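3.2 Storage units and surface clutter

The second part of the study looked at low drawer units used as side surfaces in shared kitchens. Units of this kind are bought for what the drawers hold, but in daily use the top collects whatever has just been put down. Thakur and Weidemann (Section 2) treat the top as overflow from the drawers. We treat it as a store in its own right, with its own contents and its own rate of clearing.

A unit was recorded as "in use" if at least one drawer stood open and at least one item lay on the top. Drawer position was noted as closed, part open or fully open. Items were sorted into tableware, food packets and other. Figure 2 gives two views of the metal unit at the Petitz site. 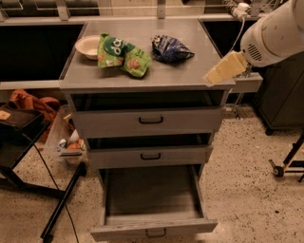
Food packets were the hardest class to record. A rigid item keeps its outline wherever it is set down, so its footprint can be taken from its rim. A packet has no fixed outline, and its footprint depends on how it was last handled. Following Dhillon, we drew the smallest rectangle enclosing each packet and accepted that this overstates the area taken up. Where one item lay over another, both were entered at full size and the overlap was marked in a separate column.

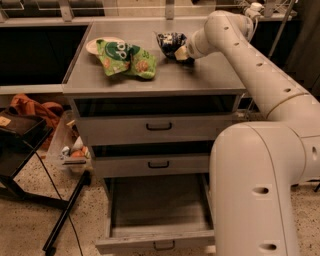

Figure 2. Metal three-drawer unit, Petitz site.

Overlap matters because it hides tableware from anyone looking for it. Grewal and Chaudhary coded the records separately and disagreed mainly on items that were partly covered. The small round white piece beneath the green snack bag is typical: with its rim only partly in view, it could be entered as a plate or a shallow bowl. Such cases were coded as "dish, flat or shallow" and kept in the tableware class. Drawer position caused no disagreement of this kind.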